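Wäsche falten mit zwei Handgreifern vormachen – wie langsam muss ich sein?

Forum > Robotik zu Hause > Vormachen und Anlernen

kesselflicker_jo

Hallo zusammen, ich mache seit October (also Oktober, mein Handy steht auf Englisch, sorry) bei einem kleinen Projekt mit, das Favberg heißt. Wir nehmen zu Hause Hausarbeit auf, mit je einem Greifer in der linken und rechten Hand, und daraus soll ein zweiarmiger Roboter später das Falten lernen. Also kein Fernsteuern und keine Brille, man hält die Dinger einfach fest und macht die Arbeit selber, die Sensoren laufen mit.

T-Shirts klappen inzwischen ganz gut, finde ich. Bei Jeans verzweifle ich! Ich lege die Hose flach aufs Bett, schlage ein Bein rüber, und dann kriege ich mit den Fingern die Kante nicht sauber zu fassen. Der Stoff ist dick, die Naht ist noch dicker, und wenn ich zu fest zudrücke, schiebt sich die ganze Hose mit. Bei 16 Durchgängen am Stück waren gestern gerade mal 7 dabei, die ich selbst abgegeben hätte.

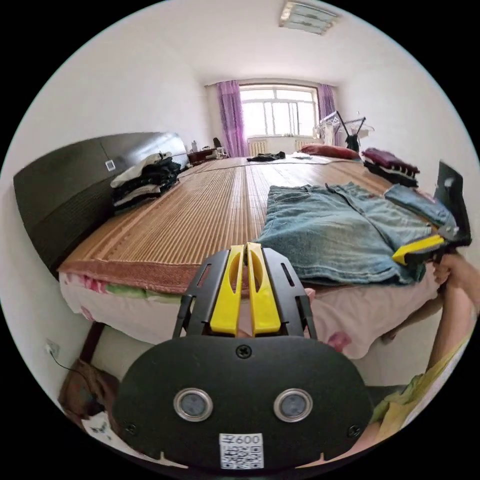
Dazu kommt, dass ich nicht weiß, wie schnell ich sein darf. In der Anleitung steht nur »natürliches Tempo«. Mein natürliches Tempo mit den Händen ist aber ein ganz anderes als mit zwei Greifern, bei denen ich nicht mal spüre, ob ich eine oder zwei Stofflagen erwischt habe. Ich werde dann automatisch zögerlich, greife nach, lasse los, greife wieder. Lernt der Roboter das Gezappel mit? Und soll ich die verpatzten Aufnahmen löschen oder mit abgeben? Mein Ansprechpartner antwortet leider immer erst nach Tagen.

Ach so, noch was: Ich falte auf dem Bett, weil mein Tisch zu klein ist. Ist das ein Problem?

Ronaldo Coutinho

Hi Jo, willkommen im Club der Jeansgeschädigten! Ich habe für ein anderes Projekt (Sethi, falls dir das was sagt) bisher 418 Faltungen aufgenommen, davon bestimmt die Hälfte Hosen, und am Anfang ging es mir genauso wie dir.

Zum Tempo: Lieber gleichmäßig als schnell. Das Zögern wird wirklich mitgelernt, jedenfalls wenn es in vielen Aufnahmen vorkommt. Bei uns stand der Arm nach dem ersten Training vor jedem Hosenbein und wackelte herum, und ich habe mich sofort wiedererkannt, das war schon ein bisschen peinlich. Ich mache deshalb vor jeder neuen Sorte Kleidung erst ein paar Durchgänge ohne Aufnahme, bis ich weiß, wo ich anfasse. Danach läuft es von allein flüssiger.

Zum Greifen selber: Geh nicht von oben auf die Naht, sondern seitlich und flach an die Kante. Einen Finger unter den Stoff schieben, kurz anheben, dann erst zudrücken. Mit dem anderen Greifer hältst du die Hose am Bund fest, mit geschlossenen Fingern einfach drauflegen, dann rutscht sie dir auch nicht weg. Und schau, dass dein Ärmel nicht vor die Linse hängt, darüber habe ich mich bei meinen eigenen Aufnahmen am meisten geärgert. Ich krempele inzwischen alles hoch.

Löschen würde ich nur, was richtig kaputt ist, also Hose runtergefallen, Telefon geklingelt, Katze drauf. Ein Fehlgriff, den du danach in Ruhe korrigierst, ist brauchbar, denn der Roboter wird auch mal danebengreifen und muss da wieder rauskommen. Frag aber trotzdem nach, wie Favberg das haben will. Bei Sethi sollten wir solche Aufnahmen extra markieren, und wer das vergessen hat, durfte hinterher alles noch mal durchschauen (ich, einen ganzen Abend lang).

Bett ist okay, solange die Unterlage fest ist. Auf einer weichen Decke drückst du mit den Greifern Kuhlen rein, und dann liegt der Stoff jedes Mal anders.

amora_fan

also ich würd die jeans einfach weglassen und nur shirts machen, wird doch bestimmt gleich bezahlt

Rascombe

Weglassen finde ich schade, gerade die schwierigen Sachen fehlen ja meistens. Ich stimme Ronaldo fast überall zu, nur beim Üben ohne Aufnahme bin ich anderer Meinung. Ich lasse immer mitlaufen und sortiere später aus, weil mir der beste Durchgang sonst garantiert beim Üben gelingt.

Zwei Sachen noch. Fang jedes Mal mit offenen Fingern und beiden Greifern im Bild an und hör auch so auf, dann lassen sich die Aufnahmen viel leichter schneiden. Und leg die Hose nicht immer gleich hin! Mal mit dem Bund zum Fenster, mal zu dir, mal schräg. Ich hatte anfangs alles schön ordentlich ausgerichtet, und unser Roboter konnte dann auch nur genau diese eine Lage. Beim fertigen Stapel genauso, mal links ablegen, mal weiter hinten.

Nach etwa 2 Stunden mache ich übrigens Schluss, danach werden meine Handgelenke müde und man sieht es den Bewegungen an.

kesselflicker_jo

Super, danke euch! Das mit dem flachen Finger unter die Kante probiere ich heute Abend gleich aus, und wegen der Fehlgriffe habe ich Favberg noch mal angeschrieben. Ich melde mich, wenn eine Antwort da ist.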